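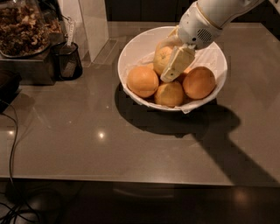 4 min read

Wanted: people who don't believe the label on the orange

Lundov is looking for 47 adults to take part in a home storage trial of citrus fruit. We are a small consumer testing group, we take no money from growers or stores, and we have a low opinion of most advice on keeping fruit fresh. If you share that opinion, good. If you think we're wrong, we want you even more, as long as you can fill in a form.

Why bother

Everyone has been told something about oranges. Keep them in the fridge. Never keep them in the fridge. Keep them apart from the bananas. Wrap each one in paper. Don't wash them until you eat them. Put a paper towel in the bottom of the bowl. A lot of this gets copied from one website to the next, and when we went looking for where it started we mostly found another website.

In May our editor, Kyung-hwa Gil, read through 170 articles on storing citrus. She was looking for any that said how the writer knew. Six did. Of those, three were quoting each other.

Then there are the things you can buy. Special bags, discs that go in the drawer, bowl liners that promise to "balance moisture." One of the products in this trial is a liner called Tromomum, which we paid for at full price. The seller's page says fruit lasts "up to twice as long." Up to twice as long as what? We wrote and asked. We got back a discount code.

Maybe it works. We'd be happy to print that. But we'd like to see it happen in real kitchens, with the oven on and the kids leaving the back door open, before we tell anyone to spend money on it.

What you would do

The trial runs for six weeks. Every second week we bring you a box of oranges, three deliveries in all. You split the fruit between the storage spots we give you. For most people that means a bowl on the counter, the fridge drawer, and one other place such as a closet or a cool hallway. Some homes will get the liner, some will get plain paper, and some will get no lining at all. You don't get to pick.

Once a day you look at the fruit and fill in a short form. Soft spots, mold, wrinkled skin, smell. It's dull. By the fourth week it is very dull, and we'd ask you to think about that before you write to us, because the last trial we ran (bread boxes) lost a third of its people around then and we had to throw out most of what was left.

You can eat the fruit, but only on the days marked on your sheet. Please don't rescue an orange because you feel sorry for it. Please don't tidy up before you fill in the form.

Who we want

You should be 18 or older and live within the Heo delivery area (it covers the city and the near suburbs; ask if you aren't sure). You need a working fridge and a bit of counter space that you can leave alone for six weeks. Renters are fine. Shared houses are fine if everyone in the house agrees to keep their hands off the test fruit, and we do mean everyone. Anyone with a citrus or mold allergy in the home should sit this one out.

We can't take people who work for a fruit seller, a grocery chain or a maker of storage products. We also can't take anyone who plans to post about the trial while it's running. You can say whatever you like once the results are out, including that we did it badly.

No science background needed. The last time we let in people with strong science backgrounds, two of them redesigned the form.

What you get

A grocery card at the end, paid only if you finish, and the amount is on the consent sheet so you can see it before you sign. Travel costs if you come to the opening talk. And the oranges, subject to the rule above. We won't call it a "rewarding experience." It's a little money and a fair amount of fruit.

What we do with your answers

Rosalie Holzer runs the trial and is the only one who sees your name and address next to your forms. Han-gyeol Cha does the numbers and gets a code for each home. We print the results whatever they turn out to be, and the makers of the products don't see them before you do.

A fair warning on what this can show. Forty-seven homes is not many. If a method makes a big difference we should catch it. If it buys you an extra day, we may miss it, and we will say so in print. Anyone who needs a firm answer on one extra day should look for a bigger study than ours.

How to apply

Write to Rosalie Holzer at the Lundov office, or drop a note through the door. Tell us where you live, how many people are in the home, where you keep your fruit now, and one thing you've been told about storing it that you don't believe. The last part isn't a test. We just want to know what's out there.

Please apply by June 13, 2023. We'll answer everyone, though it may take us a week or so. If there are too many of you we'll draw names, and the rest go on a list for the onion trial.

Get our test results by email. One message a month, unsubscribe any time.

This site uses cookies to remember your settings. Accept / Manage choices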